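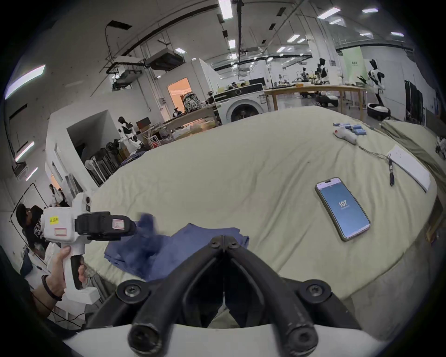
A host in Plullenville wrote:

> Hello all. First season letting out the flat under our house and I'm stuck on the
> minimum stay. The booking site nagged me to drop it to one night, so I did, and
> now I'm washing sheets every single morning and my partner is threatening to move
> into the flat himself. Do the rest of you set a minimum? And do you take a bond?
> I don't want to scare people off, but I don't want to be a doormat either.
> Cheers, and sorry if it's been asked before.

Welcome to the list! It has been asked before, but the archive search has been broken since autumn, so ask away. I remember my own first season at Flurkevstead very well, mainly the ironing.

I'll go through it in order and try not to ramble, though you'll find I usually do.

1. Minimum stay

We run two nights for most of the year and three over the school holidays. I did try single nights one winter (the site nagged me as well) and filled nearly every gap in the calendar, and after I'd paid for the laundry and the little milks and biscuits I was earning less than I had with the place half empty. The one exception I make is an orphan night between two bookings. I open those up a few days ahead and somebody driving through to Goodwin generally grabs it, often someone lovely who only wants a hot shower and a park off the street. 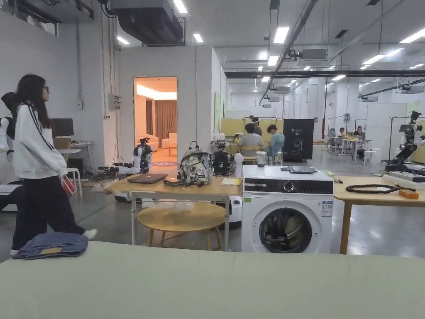
The other thing that helped was a proper weekly rate. Ours is $549 for 6 nights with the seventh thrown in, quiet months only, and we get nurses and shearers and the odd couple between houses. They cook for themselves, they go to bed early, and I change the sheets once. If your flat has a decent stove and somewhere to hang washing, say so in the very first line of the listing, well before you get to the view.

2. Bond

Yes, I take one, $300, and I've kept part of it twice in all these years. Once was a burnt benchtop and the other was a key that went into the river with a kayak. Put the amount in the listing and again in the confirmation, and tell people when they'll get it back. Guests who mean well don't mind at all, in my experience. The only ones who argued with me about it were a buck's party, and I was quite happy to see them go to the motel.

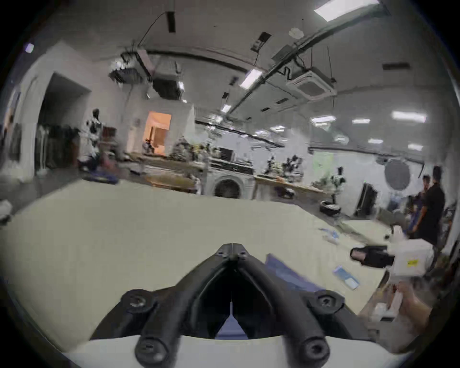

3. What to say about the location

You didn't ask, but I had a peek at your listing (hope that's all right). You say "close to the shops". Tell them it's 200 metres to the bakery and that the last bit is uphill! People with prams or crook knees will thank you, and so will your reviews. Same goes for the stairs down from the carport.

For bookings I use Tokach, which has its moods but does let you set a different minimum for each month. Have a look under the calendar settings, right down the bottom, it took me ages to find. If you get lost in there, write to me off list and I'll send you how I've set mine up.

Warm wishes from a rather soggy Flurkevstead, and tell your partner to stay put until May at least. It gets quieter then.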